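Two Arms and One Charging Cable

In a shared workshop in Husik, a home build named Riso learns small jobs of the table

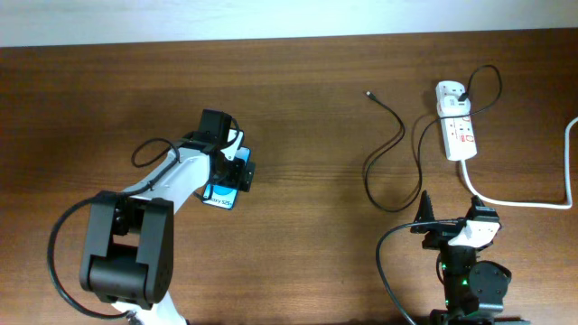
Riso at its table, with the left gripper over a phone-shaped item and the right gripper open near the charging cable.

The members of the Altora workshop did not plan to build a robot with two arms. They began in July with one arm, and after 3 weeks they understood that a cable is very difficult to hold and plug in with one hand only.

The second arm brought new problems. The motor cables need wide loops, otherwise they pull on the wrist when it turns. The group has moved the loops many times and is still not fully satisfied with them.

Now the task is charging a phone. One gripper should keep the phone in its place, and the other should take the connector by its end. A white power strip stays on the table, so the layout is similar to a real desk.

Up to 372 attempts are made in one month, and each one is written in a notebook. The best evening gave 49 good ones. Most failures come from the cable, which takes a different shape every time it is put down.

The next work is on softer finger tips, which the group will cut in the same workshop.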